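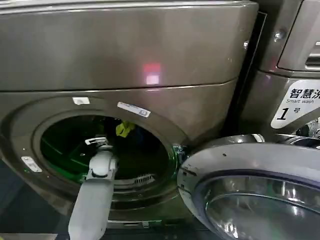 Glenys McPhee says the stock on job 2332 should not be touched with any sandpaper at all, only scraped, and that if I had looked at the chequering border under the lamp I would have seen why. She wrote it in pencil on the job card on Tuesday morning, before I came in, with two lines under "not". So I start this entry again from her remark, because I had already planned a different way.

Tuesday, workshop, started 9.40

Job 2332. Side by side shotgun, Weritz, boxlock, 12 bore, double trigger, straight hand stock. The owner shoots clays at Malstead. Complaint on the card: stock too long, comb "slippery", finish sticky in warm weather, small rattle when the gun is closed hard. Checked empty at the counter, checked again by me at the bench, and snap caps put in. Barrels and fore-end are off and in the rack with the tag. Everything below is stock and fore-end wood only.

I looked at the border as Glenys said. She is right. Somebody has sanded this stock before and went over the edge of the chequering on the left side of the hand. The points are flat there and the border line is almost gone for the length of a thumbnail. On the right side it is better. If I sand again up to the border I will lose the line completely and then it must be recut, and the owner did not order recutting. So scraper and stripper only near the hand, and from the comb backwards I may use fine paper with a block, but not on the edges at the heel and toe.

Also the wood stands below the metal at the top tang. Not much, but the finger feels it. This comes from the same old sanding. It can't be put back. I write it on the card so that the owner knows it was so when the gun came to us.

The finish

The sticky finish is an oil put on too thick, in my opinion, and never let to dry between coats. Under the thumbnail it comes up like soft wax. I tried three places inside the head of the stock where it doesn't show.

White spirit: takes off dirt, a little colour on the rag, the sticky layer stays.
Methylated spirit: nearly nothing, so it is not shellac or not mostly.
Stripper gel, left for the time on the tin: all comes off in one go with the wooden scraper. The wood under it is lighter than I thought, with a nice dark streak to the heel.

I masked the chequering with tape and used the gel on the rest in small areas. For the chequering I used the gel very little, on an old toothbrush, and brushed along the lines, first one direction and then the other. Do not go across both in circles, it pushes the old oil to the bottom of the grooves. I did it in circles for the first minute and had to clean this area again.

Rinsed with white spirit two times. Left to stand in the stock cradle, not against the radiator. (Last winter I put a fore-end close to the radiator and it opened a hair crack at the loop. I don't forget this.)

Dents

Two dents on the right side behind the hand and one long one on the toe line. The dents raised well with damp cotton and the small iron. The long one is not a dent, the fibres are cut, so the steam lifts it only partly. I stopped there. It will be a visible mark under the oil but the finger doesn't catch on it now.

Note for the iron: the setting that is written on our iron as "wool" is too hot for the thin edge. I used the one below and kept the cloth wetter.

Length

Before: 14 3/4 inch from front trigger to the middle of the butt. The owner has tried a club gun at Malstead with Glenys watching, and the measure she gave me is 11 mm shorter. I made the question again by telephone to be sure it was millimetres, as the card only says "11 off". It is millimetres.

I don't like to cut all at once. My order was this:

Checked the pitch first, gun assembled and standing on the butt against the door frame, muzzle position marked on the tape on the frame.
Tape round the butt, line drawn on the tape from the jig, same angle as the old one.
Cut 2 mm outside of the line with the fine saw, stock in the jig, heel up, so that any breakout is at the toe where there was already a small chip.
Down to the line on the disc, slowly, turning the stock over after each touch.

Stock bolt hole: I looked before the cut how deep it is, there is plenty. The plug at the butt end was the old type, turned beech, glued. It came out in two pieces. I will make a new one.

The new butt face is flat to the straight edge from heel to toe. From side to side there is a little light in the middle. I decided to leave it, as the pad pulls down there with the screws.

After lunch

Rattle found, I think. The stock bolt was not tight. It turned nearly a quarter with the long driver and then became firm. I don't want to say that the rattle is gone until barrels are back on and it is closed several times, so on the card I wrote "bolt tightened, check at assembly". There is also a small oil stain in the head of the stock where the action oil has gone into the wood over the years. This makes the wood soft and it may be the reason why the bolt has come loose. I put whiting with a bit of solvent on it like a paste, let it dry to powder, brushed off. The powder was yellow the first time and still yellow the second. I leave a third one overnight.

If the wood at the head is still dark tomorrow I will speak with Glenys about it. She prefers to seal with thin epoxy at the head, very thin, only on the end grain. I was taught not to put any epoxy in an old gun. For this gun, which is not so old and not valuable, I think she has the better argument.

Pad

The pad in the drawer is Xue, black, the thinner one, with the leather face. The owner wants the "not catching" kind, as his present rubber one hangs on the jacket. I asked what jacket, because some of the quilted ones catch on everything, but he didn't know the name of it.

Total length must include the pad. I write this in capitals for the next person: THE 11 MM IS WITH THE NEW PAD ON. The old pad was thicker than the Xue by a little, and I took this into the sum before I cut. The sum is on the back of the card. Please check it if you have the time, I checked it twice, but it is my own sum.

Screw holes of the new pad don't meet the old ones. The upper old hole is so close that the drill would run into it. Both old holes plugged with walnut dowel, glued, to be left until tomorrow morning before drilling.

Oil

For the new finish I will use the Clitora stock oil, from the newer tin, batch 102. The older tin has a skin on it and when I stirred it there were pieces. I have put a red cross on the lid. It can be used for tool handles if it is strained, but not for customer work.

Test on the offcut from the butt, which is the best test piece as it is the same wood. First coat with a drop of red root stain, second area without. Without the red the wood looks a little grey and green near the edge. With the red it is warm and closer to the fore-end, which I am not going to strip completely. So: red in the first coat only. Not in the following ones or the pores become like small red dots.

Plan for coats: one thin coat in the evening, wiped off until the cloth comes away nearly clean, next coat only when the former is dry to the back of the hand. I expect about a week for the whole thing if the weather stays like this. The owner asked if it can be for Saturday. I said no. He was friendly about it.

The slippery comb will, I believe, be solved by the finish. There was so much of the old oil on it that it was like a polished table. If he still finds it slippery I can take the shine down with the grey pad and a drop of oil.

Fore-end

Only cleaned with white spirit and checked. One chequering point broken near the latch, old. The latch screw slot is burred, somebody used a wrong driver. I dressed it with a fine file and did not take it out. The screw sits tight and points nearly the right way, I leave it in peace.

To do tomorrow

Brush off whiting, look at the head in daylight.
New plug for the bolt hole. Cork or beech? I would use cork, it comes out again easily.
Drill for pad, smaller drill than the screw says, walnut here is quite soft.
Grind pad to the butt with the tape on, not the other way round.
Sharpen the cabinet scraper. It makes dust now and no shavings.
Order gloves, medium. The large ones are all we have and I can't feel the wood in them.

16.50. Glenys came to the bench and looked at the left side of the hand with the glass. She thinks the lost part of the border could be brought back with the single line cutter, a few light strokes, if I follow the old line from the end where it is still deep. She will do this herself before the first coat of oil, no charge to the owner, if he agrees by telephone. I must not oil before that. Put a note on the cradle.

Lamp over the second bench is flickering again when the extractor starts.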